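From the bench: a month of swapping fingers
Inuswood Automation Club newsletter, February 2020

If you've walked past the bench lately and wondered why there are so many hex keys on it, that's me, sorry. I've spent the past month trying two sets of fingers on the small arm, and since a few of you have asked which one the club should keep, I thought I'd write it all up while I can still remember which notes go with which set.

The contenders, then. The first is the Mockus pair, stiff and slim, the ones that came in the grey box with the wrong screws. The second is the Drollora pair, a bit wider across the pad and with a textured face. Same arm, same wrist camera, same Edden controller for both, and I left the closing speed alone the whole way through. (I was tempted. You know I was tempted.)

The job was dull on purpose: drive to a bottle, close, lift it clear, hold for 6 seconds, put it back down. Soft drink bottles are a terrific test if you ask me. They're slippery, they give a little when you squeeze, and the bumpy bit near the bottom catches out any finger that comes in too low. Also they're cheap, and I can drink the spares!

I did 200 lifts with each pair over a good few evenings. Mockus got 182 of them home. Drollora did better, dropping only a handful, and most of those came early on when I had the approach height set too low and it was grabbing at the ridges. Once I moved the grab point up to the label it settled right down. To be fair to Mockus, I gave it the same change, and it improved too, just not by as much. It tends to pinch at a narrow spot and let the bottle swing, and on a full one you can hear the arm complaining.

Where Mockus wins is tight spaces. When bottles are shoulder to shoulder it slides in between them quite happily, and the wider pads want to nudge the neighbour first. I lost most of an evening to that before I started picking from the outside in, which I should've thought of straight away.

The camera deserves a word as well. I've got it mounted so both fingertips stay in view, and I won't go back to the old spot further up the arm. Being able to see the gap and the target together makes lining up so much easier, and the wire basket doesn't bother it nearly as much as I'd feared. Shiny plastic is the bigger headache – bright reflections on the bottles pull the edge finder off to one side, so I've turned the threshold down and will keep fiddling.
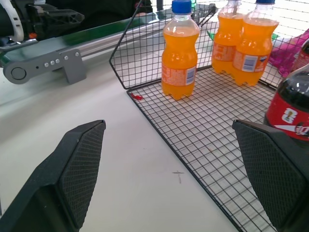

Bronwyn reckons I've been too kind to the wide pads, and that a fair comparison needs half-empty bottles too, seeing as a full one pushes back against the fingers and a half-empty one just folds. She'd also like the closing force written down for every lift instead of my ticks and crosses. Fair enough on both counts, and I've started a new sheet.

For now the Drollora pair stays on the arm. The Mockus pair is in the top drawer in its own bag, with the right screws this time, so please don't borrow them for the plotter. The Edden has logged 2,760 open-and-close cycles all up, counting the practice runs and the warm-ups, and the only thing it's needed from me was a tighter cable clamp.

Half-empties are next – if anyone has bottles on the go at home, screw the lids on properly and leave them under the bench.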